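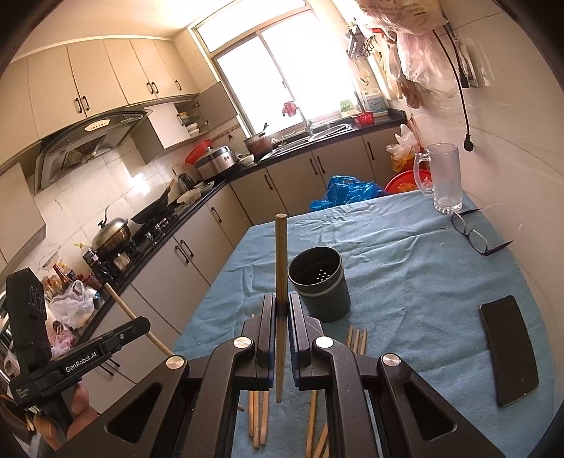

A wooden chopstick held upright over a table covered with a light blue cloth.

Small earthquakes continue beneath the Akholm volcano, with no major change in the level of activity since Friday. The local network recorded more than 300 events over the past week, most of them too weak to be felt. The strongest was felt by a few residents of Dekholm, on the eastern side of the mountain, who reported rattling windows. There was no damage.

Most of the quakes were at a depth of 5 km, slightly north of the summit crater.
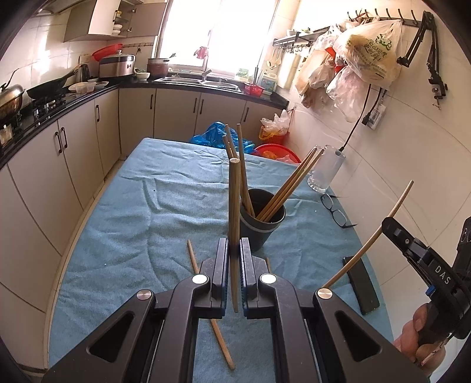 DEKHOLM, March – Steam and gas emissions from the crater remain weak. A white plume rose 300 meters above the rim in the early morning and drifted toward Mottram, where a faint sulfur smell was noticed. No ash was seen.

"We have no sign of magma moving closer to the surface," said Evie Naylor, a seismologist with the monitoring team. Her colleague Oana Pîrvu said ground tilt on the upper slopes was unchanged.

The alert level stays at 2. Hikers are asked to keep out of the summit area, and the upper trail is closed from the 12 km marker. The lower trails are open. The next bulletin is expected on Friday.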